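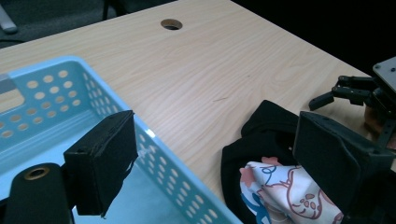
Cloth, basket, two padded fingers. The budget line says "gripper, misc."

Buy the Fingers First
by Darius Sârbu
October 14, 2018

Quick one, I have a purchase order due and I'm annoyed.

Every spring the same meeting. April, conference room, a spreadsheet with the arm at the top in bold. Payload, reach, price. Everybody has an opinion on the arm. Then you scroll down and down and there at row 163 is the stuff that touches the laundry. Pads. Fabric. Screws. One line, a number somebody guessed.

I think that's backwards and I think it costs us more than the arm does.

Look at the pad on the left. Seam showing, edge frayed. It's a wear part. Wear parts get used up, that's the whole idea, and we budget for them like they're furniture. At Nivodora we planned 2 sets of pads for the year. Two! We were out before summer and then it was rush shipping and somebody cutting foam with kitchen scissors. Three weeks of a very expensive arm doing nothing because of a part that costs less than lunch.

Vicente Cabral, who does our purchasing, disagrees with me and I should be fair to him. His argument: small parts are easy to get later, big items need approval now, so spend the meeting on the big items. Fine. But "later" has no money in it. Later is me begging. He knows this, he's the one I beg.

My rule, take it or leave it. Before anyone says the word arm, write down what you want picked up. Not "textiles". Write black cloth, all crumpled. Write white cloth with a print on it, folded, half stuck inside the black one. Write the basket too, with the holes in the walls, because a fingertip and a hole that size will find each other sooner or later. Then price the thing that has to grab it, and price 10 of them. Then see what's left for the arm.

You might end up with a smaller arm. Good. Cloth doesn't weigh anything.

The Prukoris quote we got last month is a nice example of the problem. 13 pages. Twelve on the arm, controller, training days, service plan. Fingers: "customer supplied." So the customer should probably have a number for that, and the customer is us, and we dont.

Also, the table. Put the table in the budget. And bins. Meireles sent us baskets that didn't match the drawing and the whole layout had to be redone, nobody had a line for that either so it came out of pads. Of course it came out of pads.

I hear the Plondholm site is doing its plan now and they've started with the arm again. Guys. Call me before you you sign it. Or at least move row 163 up to where people are still awake.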